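Braltlow sorting day to take small electricals and toys

Household plugs, adapters, small plastic goods and outgrown toys will be accepted together for the first time at the Braltlow reuse store when it reopens in November, the store's operator, Purnport, has confirmed.

Until now the store has taken textiles and toys at one counter and electrical items at another, with separate opening hours. Under the new arrangement a single intake table will handle mixed boxes, and sorting will be carried out on site before anything is shelved or sent for recycling.

Purnport handled 1,956 mixed boxes at its Hanrahan depot in the last accounting year. Rhona Leckie, who manages intake there, said most contained objects from three or more categories, usually cleared from a single drawer or shelf. "People do not sort a drawer before they bring it in," she said. "The old form asked them to, and a good many boxes went home again."

Items will be divided into four streams: toys, textiles, electrical accessories and unidentified plastic parts. Adapters with rigid metal prongs are to be checked for cracked housings and bent pins, then tested on a bench unit. Those that fail go to metal recovery. Covers, trays and casings that arrive without the appliance they belong to will be held for 2 weeks in case the remaining parts are handed in, and then granulated.

Toy vehicles are to be inspected on the underside as well as the body. Colm Heffernan, who wrote the sorting sheet, said wheels and axles accounted for most rejections at Hanrahan, and that scuffed paint alone would not rule a vehicle out. Vehicles with a missing wheel will be kept for parts.

Sorting is done on a cloth laid over the bench, which stops small wheeled items rolling and reduces scratching of clear plastic. Tyyne Koivisto, who fitted out the Braltlow room, said patterned cloths had been kept on from the depot — plain white ones had been tried, but pale casings were hard to pick out against them.

The store has storage for more than 3,000 small items. Batteries, bulbs and anything with a mains lead longer than a metre will still go to the main site. Boxes may be left from 9 am, and should be no larger than one person can carry.

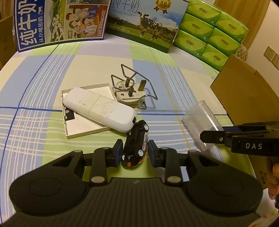
Toy car, plug adapter and white plastic parts on a plaid cloth.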